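Melteck breadboard, dark grey, second-hand off a Vumis clearance list. Two months in. Writing this over lunch so excuse the typos.

2018-05-15

Short version: good board, dull paperwork, buy it if you can lift it. Paid $200 plus freight to Flaltdale, and the freight stung. The same size new was well out of my range, so I wasn't going to be fussy over a scuffed corner.

**Surface.** Matte, mostly. Still gets a bit of a sheen when the overhead light hits it, a pale bluish streak that moves as you walk past. Doesn't bother me for mounting work. Would bother me with a laser on, and I'd put a screen up. Wipes down fine with isopropyl. Fingerprints show more than I'd like, espescially after a sandwich.

**Holes.** Threaded, regular grid, and every one I've tried took a bolt by hand for the first few turns. One near the back corner had swarf in it. Blew it out, ran a tap through, fine since. My old Jaber board had a whole row that chewed up bolts, so this is a big step up. Do yourself a favour and buy plugs for the ones you don't use. Lost a tiny grub screw down one the first evening and it took a magnet on a stick and some language to get it back.

**Mounting.** Posts go up solid. Sheet-metal brackets too, provided you use washers and don't crank them. Cable is where I got lazy for years and finally stopped: hold it at a bracket low down, let it dip along the board, then take it up to the device with enough slack that nothing tugs. A bit of green round a white cable and you can find the right one again at a glance. Cheap trick, works.

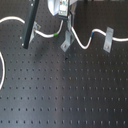

Do you need the rubber feet, or can the board sit straight on the bench?

Get the feet. Straight on the bench mine rocked on one corner, and every time somebody leaned on the benchtop I could feel it through the posts. The Vumis set was $15, screws in from underneath, and the rock was gone. Old mouse mats work at a pinch but they squash over a few weeks and you're levelling again.

**Weight.** Heavy. Two-person lift, no argument. I did it solo, onto a trolley, and my back had opinions until the weekend. Edges are chamfered at least, so no cut hands.

**Paperwork.** One folded sheet. Flatness figure with no mention of how it was measured. Hole spacing given on one side and a bolt chart on the other that leaves out the length I use most. Emailed Melteck and got the full drawing back next morning, so good marks for that, but why not put it in the box.

**Gripes**

- no handles, and nowhere obvious to fit any
- corner scuffs easily, touch-up paint is a slightly diffrent grey
- mounting bolts sold seperately, which at the new price is a bit rich

If you're doing serious interferometry you'll be spending $2000 and up on a proper table anyway and can ignore all this. For a garage bench with posts, brackets, a few sensors and a lot of changing your mind, very happy. Four stars, would be four and a half with handles.

Might add a note once I've had the second one through. Vumis had another listed this morning, slightly smaller, same colour.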